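Square One
How a roll of black tape and a few colored blocks took over my living room

By the time I'd bought my second roll of tape, my family had stopped asking questions. 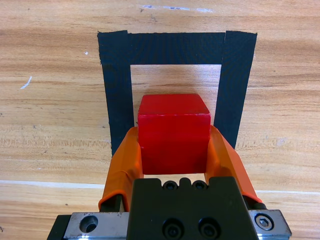
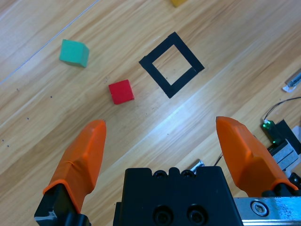

The red cube and its black tape square.

Tamsin Bright
Contributing writer, Home & Play

I should start with the tape, because everything does. Last March my friend Raelene Gilchrist came over for dinner, pulled a roll of black tape out of her coat pocket and stuck a square to my floor. Then she set a red cube down next to it and said, "Okay, get that in there." I said, "That's it?" She said that was it. Four hours later we'd eaten cold lasagna off our laps and I had a crick in my neck that lasted until the weekend.

The game is called Multidstead, a name I still can't say on the first try. You have cubes, you have a square, and you want the cubes inside the square. What makes it a game is how you're allowed to get them there. You can push with one finger, flick, nudge with a ruler or slide with a folded card. Raelene plays a version where you keep your eyes shut and somebody else gives directions (my brother-in-law is terrible at giving directions, by the way, and I say this with love).

I love a game with hardly anything in it! Red cube, green cube, yellow cube, tape. I grew up in a house where the closet was jammed with boxes, and every single one of them was missing a piece. With this one, if you lose the red cube you've noticed before you've even stood up.

Now, the cubes. I started with a wooden set from a rummage sale and they were fine, but they'd been painted so many times that they stuck to each other on humid days. Then I got a Rullik set, which is what most people in our group use. The colors are lovely and strong, and the edges are rounded off a little, so you can step on one in socks and keep your dignity. Raelene swears by Valente cubes, which are heavier and slide less. We have argued about this in two restaurants.

Mine are scuffed by now. I like them that way. A brand-new cube looks like it belongs to somebody else.

The surface matters more than the cubes do, though. Wood is best, and you want to think about the grain. Pushing along it feels smooth and a bit greedy, and you'll overshoot. Pushing across it is slower, and I'm convinced it's more accurate, although Raelene says I'm imagining things. A tabletop is kinder to your knees. A floor gives you room for the long shots, and it also gives you glare in the afternoon, when the light comes bouncing off the boards and you lose track of where the tape ends.

As for laying the square: four strips, wide tape, and press the corners down hard where one strip crosses over the next. That little overlap makes a ridge, and sooner or later a cube is going to catch on it. Some people cut their corners neatly with a craft knife. I have never managed it, so my squares have lumps in them, and my regulars have learned to aim away from the lumpy corner.

Turn the square, too. I played for months with mine lined up nicely with the wall before it occurred to me to lay it on the diagonal, like a diamond, and it was a whole different evening. Suddenly you're coming in at a point, and all your instincts are off by just enough to be annoying.

We keep score in a notebook. Raelene has won 177 rounds and I have won 141, and I'd like it noted that she had a head start. There's a club over in Mostby that plays every other week, and their book is up to 859 rounds, with little drawings in the margins. I went along on Tue 28 January with my cubes in a sandwich bag, and a very polite retired dentist beat me six times in a row. She used one finger and didn't talk.

Peel the tape up slowly when you're done, and pull it back low over itself. I left one square down for most of the summer and ended up on my hands and knees with a butter knife and some cooking oil, muttering. Then I wiped the floor, let it dry, and put down another one.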